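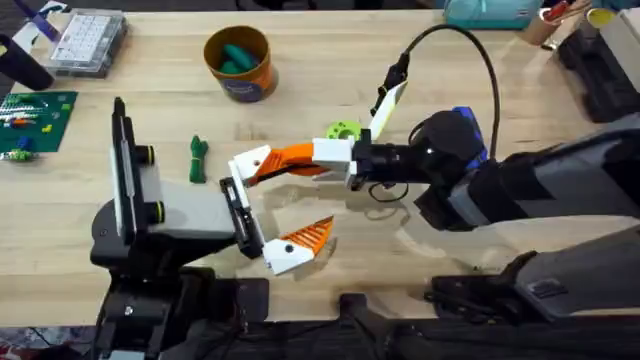 Chapter 3
Keeping a Site Alive: Hosting, Bills and Moving House

By now you have a small site that runs on your own machine, and I hope you have shown it to at least one person. It's a great feeling! The trouble starts when that person goes home and wants to look at it again. Your laptop is closed, or it's on a train, and the site has gone with it. A website needs a computer that stays awake, and in this chapter we go and find one.

Let's begin with a story. Darius Lungu ran a message board for people who restore old accordions. It was called Hurndale, after the street he grew up on, and it had 506 members, a search page he was terribly proud of, and one very long thread on bellows tape that people still quote to each other. He kept it on a rented server at a small host named Trusgate and paid by card every month. One November the card expired. The reminders went to an address he had stopped reading, and after 45 days the host wiped the disk, as its terms said it would.

Darius had a backup (hooray!), but it was 56 days older than the last post. He also had no notes on how he had set the server up in the first place. Getting the board back took him three weekends, most of it spent hunting for settings he had once typed in late at night and never written down. The accordion people were very patient and reposted what they could remember.

I love this story because every piece of it is ordinary. His code was fine all along. The things that hurt were a card, an email address, an old copy of a database and a missing page of notes, and you can look after all of those with the skills you have already.

What we will cover

3.1 Shared hosting, rented servers and static hosting, and how to tell which one your site needs
3.2 Reading a price page, including the charges that only show up when you get busy
3.3 Domain names: who holds yours, when it runs out, and where the warnings go
3.4 Backups you have tested by restoring them
3.5 Moving a site from one host to another with very little downtime

Before you start

You will need the Rinik guestbook project from Chapter 2, working on your own machine. If yours broke along the way, go back to the checklist on the last page of that chapter before reading on. Open a plain text file too, and name it notes.txt. Each time you change a setting on a server, add a line saying what you changed and the date. Mine for the guestbook begins like this:

31 May 2018. New server. Made a user called guest. Turned off root login.

3.1 Three kinds of home for a website

Think first about what your site does when a visitor arrives. Some sites hand over the same files to everyone.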